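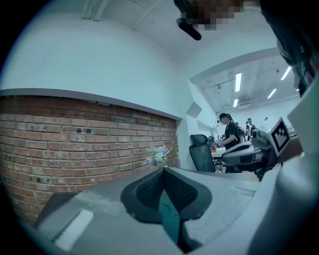
Report on a Visit to the Jakab Workrooms, Wollarby

Submitted by Aranka Bodnár, Visits Office, Pustden Furnishing Association
Date of visit: 28 Jun 2022

1. Purpose

The Association visits workplaces in the district that have been fitted out in older buildings. The Jakab rooms were proposed by Imre Vass following our meeting in March, when members asked to see how a shared workroom could be furnished on a limited budget. The party consisted of Mr. Vass, Wakana Ueda and the undersigned. We were received by Valdis Adomaitis, who manages the rooms and kindly gave us most of the afternoon.

2. The building

The premises were formerly a seed store and were let to the present tenants after standing vacant for two winters. The lettable area is 420 square meters. Red brick has been left bare in places and sits next to plain white wall, an arrangement that Ms. Ueda found restful. The mortar is gray. A white ledge runs along the top of the brick in the part where we spent the most time, and there are a few small dark holes in the bricks below it. The ceiling beams are exposed. A wide opening leads through to a second room, lit by fluorescent tubes.

Mr. Adomaitis explained that the brick was cleaned with brushes and water only. He would not recommend sandblasting to any member with a wall of this age, and offered to pass on the name of the mason.

3. Artwork and floor

The floor is wooden. The tenants keep it swept daily and have it oiled each spring. Mr. Vass asked about scratches from chair legs and was told that felt pads are replaced at regular intervals, at the tenants' own expense.

Color in the rooms comes mainly from artwork. Most pieces are lent by the Sulora print studio in Wollarby, which changes them twice a year. 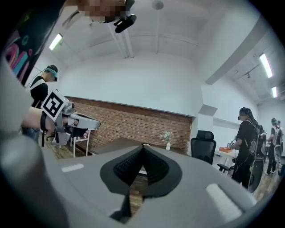 Artwork in pink, magenta and teal, upper left.

Loans are covered by the tenants' insurance, and a copy of the loan form is attached to the file version of this report.

4. Tables and small objects

Members had asked in particular about work surfaces. The table we looked at most closely is of dark charcoal-gray wood and stands near the brick. A square teal mat is kept in the middle, with a small framed drawing, black frame and white mount, lying toward one side. A white ceramic vase at the far edge holds flowers in soft blue, lavender and white. 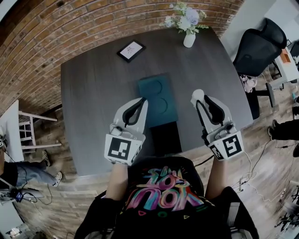
Ms. Ueda observed that the pale flowers read very well against brick, and that a dark tabletop is more forgiving in daily use than the white ones our own members tend to order. Mr. Adomaitis agreed in part. Dust is easier to see on the dark finish, and the tables are wiped down at noon as well as in the evening. Seating nearby includes a white wooden stool with slender legs, light enough to be moved with one hand.

The furnishing budget for the first year was some 300 per workplace, excluding lighting. Ostap Polishchuk, who keeps the accounts for the rooms, has agreed to send a breakdown.

5. Matters to follow up

Mr. Vass will write to the Sulora studio regarding terms for a loan to the Pustden reading room. The undersigned will request the table supplier's current price list. A second visit, open to all members, has been offered for the fall. Places will be limited, and names should be given to the Visits Office in writing.

The Association thanks Mr. Adomaitis and the tenants of the Jakab rooms for their hospitality.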